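리브우드 생활관 공개일에 다녀왔다

5월의 일요일 오전, 남들은 꽃을 보러 간다는데 나는 남의 냉장고를 보러 갔다. 가전과 가구를 같이 다루는 리브우드(Livwood)가 생활관을 하루 개방한다고 해서다. 입장료는 1000원. 싸다고 좋아했더니 주차비가 따로 있었다.

생활관은 전철역에서 마을버스를 한 번 더 타야 나오는 건물 2층에 있다. 입구에서 슬리퍼로 갈아 신고 안내지를 한 장 받는데, 안내지의 절반은 슬리퍼를 반납하라는 내용이다. 첫 방은 수납장 방이었고 서랍을 열고 닫는 것 말고는 할 일이 없었다. 그런데도 다들 꽤 오래 열고 닫았다. 나도 그랬다.

내가 보고 싶었던 건 그다음, 주방 코너다. 흰 책상과 은색 냉장고를 나란히 두고 장 봐 온 과일을 넣고 꺼내는 동선을 살피는 방인데, 안내지에는 '플리렌트(Plirent) 동선 제안'이라는 거창한 이름이 붙어 있다. 풀어 말하면 냉장고 옆에 뭘 올려놓을 데가 있으면 편하다는 얘기다. 우리 어머니가 평생 해 오신 제안이다.
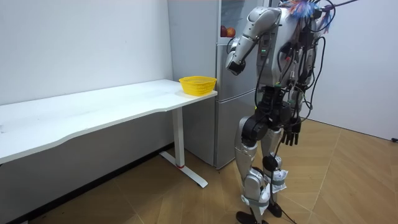
냉장고 바로 옆에 상판을 두면 정말 편한가?
장바구니를 바닥에 내려놓지 않아도 되니 허리를 굽힐 일이 줄어든다. 다만 냉장고 문이 어느 쪽으로 열리는지는 먼저 봐야 한다. 상판 쪽으로 열리는 문이라면 한 걸음 돌아서 넣게 된다.

책상은 마음에 들었다. 앞쪽 모서리가 일직선으로 뻗지 않고 완만하게 휘어 있다. 이런 곡선은 매장에서는 우아하고 집에서는 벽걸이 선반과 줄이 안 맞아 사람을 괴롭히는데, 그래도 예쁘긴 예쁘다. 상판은 매끈한 흰색이다. 김치를 먹는 나라에서 흰 상판을 고르는 사람들의 용기를 나는 늘 존경해 왔다.

안내하는 분은 상판 위에 물건을 적게 둘수록 좋다고 두 번 강조했다. 우리 집 식탁에는 지금 고지서와 영양제와 작년 달력이 있다. 고개는 열심히 끄덕였다.

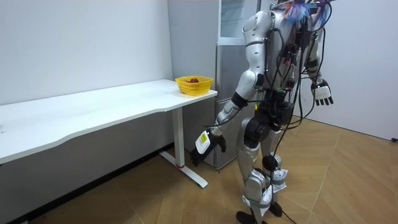 흰 상판에 과일 물이 들면 어떻게 닦는 게 좋은가?
젖은 행주로 바로 닦는 것이 제일 낫다. 시간이 지난 얼룩에는 중성세제를 묽게 풀어 부드러운 천에 묻혀 쓰고, 거친 수세미는 눈에 안 띄는 구석에서 먼저 시험해 본다.

주방 코너에서 제일 열심히 들여다본 물건은 의외로 노란 플라스틱 바구니였다. 옆면이 격자로 뚫려 있고 과일 몇 알 담으면 알맞을 크기다. 뚫린 바구니는 과일에 바람이 통해서 좋고, 대신 책상에 올려놓으면 밑에 뭐가 묻었는지 잊기도 좋다. 아래층 매점에서 단크와(Dankwa)라는 상표로 비슷한 바구니를 팔기에 가격표를 뒤집어 봤다가 조용히 도로 뒤집었다. 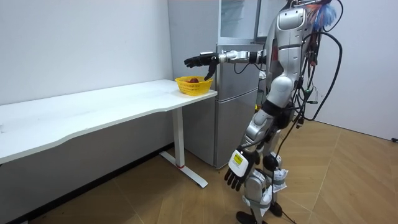

바구니 얘기를 조금 더 하자면, 나는 과일을 냉장고에 넣을 때 꼭 바구니째 넣고 싶어 하는 쪽이고 같이 사는 사람은 한 알씩 꺼내 넣는 쪽이다. 이 문제로 다툰 지 오래됐다. 생활관에 가면 전문가가 판정해 줄 줄 알았는데, 안내하는 분은 칸 높이에 따라 다르다고 했다. 주차비까지 내고 들은 답이다. 집에 와서 줄자로 재 보니 우리 냉장고는 칸 사이가 26센티미터였고, 판정은 여전히 나지 않았다.

복숭아에 대해서는 그나마 배운 게 있다. 너무 일찍 차게 두면 단맛이 덜하니 상온에서 향이 오를 때까지 두었다가 먹기 전에 잠깐 넣으라고 한다. 서로 눌리면 그 자리부터 무르니 쌓아 두지 말라는 말도 들었다. 지난여름 한 상자를 사서 차곡차곡 쌓아 뒀던 사람으로서 할 말이 없었다.

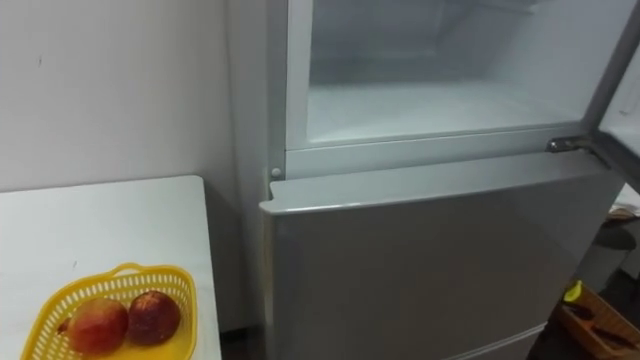
글·정리 살림구경 편집부 | 생활관 방문기

책상과 냉장고 사이에는 좁은 틈이 있다. 어느 집에나 있는 그 틈이고, 우리 집 것은 병뚜껑과 자석과 자존심을 삼켜 왔다. 딱 붙이면 안 되느냐고 누가 묻자 제품마다 필요한 여유가 다르니 설명서를 보라는 대답이 돌아왔다. 설명서는 아마 그 틈에 있을 것이다.

문을 연 냉장고 앞에 서면 사람이 좀 경건해진다. 텅 빈 흰 칸이 얼마나 넓어 보이는지, 우리 집 냉장고도 처음엔 저랬을 텐데 싶었다. 지금은 맨 안쪽에 무슨 장아찌가 있는지 나도 모른다. 뒷줄에 있던 관람객은 냉장고를 바꾸면 정리가 되느냐고 물었고, 안내하는 분은 영업하는 회사 직원치고는 꽤 오래 망설였다.

나가는 길에는 플레스토메티(Plestometti)라는 간이 카페가 있다. 복숭아 차를 한 잔 마시고 설문지를 썼다. 생활관 넓이가 약 700제곱미터라고 벽에 적혀 있던데 앉을 데가 너무 적다고 썼고, 기념품으로는 냉장고 자석을 받았다. 다음 공개일은 가을이라고 한다. 오전에 가면 덜 붐비고, 슬리퍼는 큰 치수부터 없어진다.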